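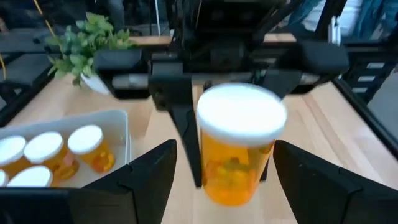
Amber bottle with a white cap, shallow white tray to the left.

Step 2. Sort the bottles
Clear the table and stand every bottle upright, cap on. Check the date on each label and put anything expired in the tray – it goes to the pharmacy drop-off, never down the sink.
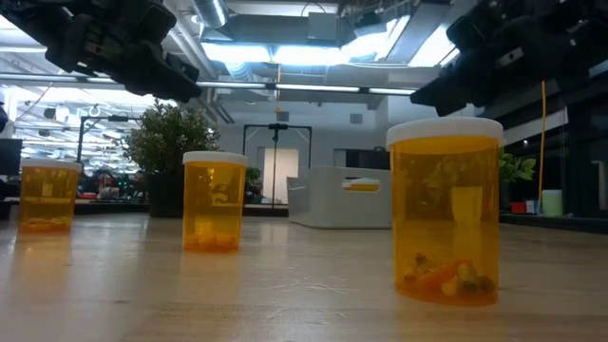
Keep each medicine in its own bottle, even when only a few pills are left. Write the refill date on a strip of tape and stick it below the label. Allow about 5 minutes.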